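Notebook | Entries | Bench | Search

Jun 26, 2023
Posted by Srisuk

Back on the snack packing today, after a whole morning lost to paperwork for Unero. Cookies this time, lots of little round ones, all going from the tray to a zip-top bag. I still like the ones with the heart in the middle best, and I'm keeping the storage box with the brown lid on the right, where it stayed out of my way back in March.

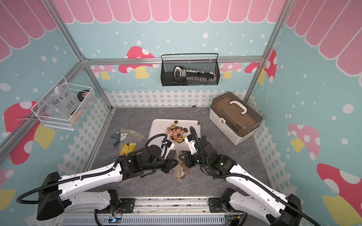
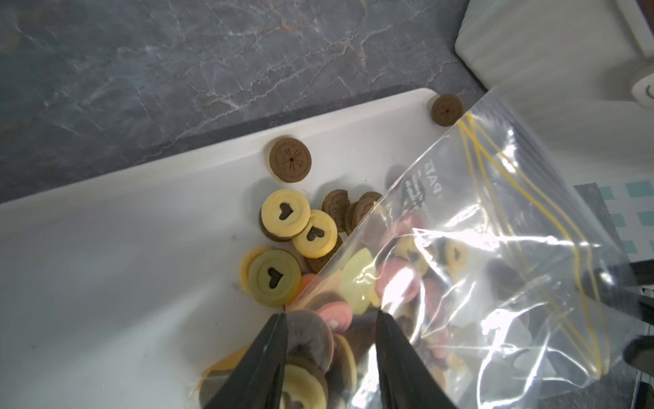
Cookies and the white tray. The second picture has the brown heart centers up close.

One brown one has a broken edge. Do we count those as good or pull them? The Ollard sheet says nothing about chips or cracks, so I've left it in for now - somebody please decide before I write this up. Also want to try a wider bag, and a second tray for the browns. Shelf 8 still needs a label!

Views 403 | Comments 8 | Shares 0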